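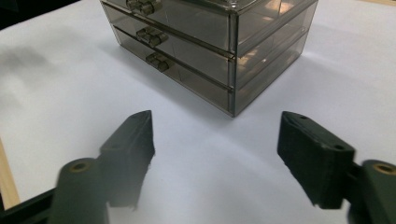 Wrist view on the approach, fingers open, drawers still a ways off. Green fingers, smoky organizer.

March, bench notes, drawer task, hand-held gripper

Started 8:67 by the logger clock, which is obviously wrong, fix the clock script before anything else gets stamped.

Task is open one drawer, let go, back off. Three drawers, one demo = one drawer. Doing bottom and middle first. Top one drops out of view once you get in low so leaving it for the second batch.

72 demos on the card so far. Kept 67. The tossed ones are all the same mistake, mine — I closed on the tab, then rolled my wrist while pulling, box slid with it. Pull straight. Elbow in helps.

Things to rember for whoever takes the next shift:
- start every demo with fingers fully open, hold still for a beat, then go
- come in low and from the front, not over the top
- don't hurry the release. Benen policy last month learned to let go early and I'm pretty sure it got that from us
- vary where the box sits on the table, and turn it a bit each time

Tracking: plain white top is bad for it. Not much to lock onto, pose jumps when the box leaves view. Villanueva set had the same trouble and they put a printed mat down. Want to try that but then half the set has a mat and half doesnt. Ask in the Toluma channel first.

Reflections on the side panel worry me more. Clear-ish plastic, warm patches all over it, and they move when you move. Could kill the lamp, could leave it in as variety. Leaving it for now.

Handles are short and ribbed, pads grip OK if you get both fingers past the ribs. Shallow grab slips. Two of the kept ones have a slip and a regrab, left them in on purpose, tagged "retry".

Uploaded to Trovby under batch 3868. Check the upload, it stalled once at the end and I restarted it without looking at the log.

Next: top drawer, then closing. Closing should be easy, just a push with fingers shut. Also need to charge the spare battery, its dead again.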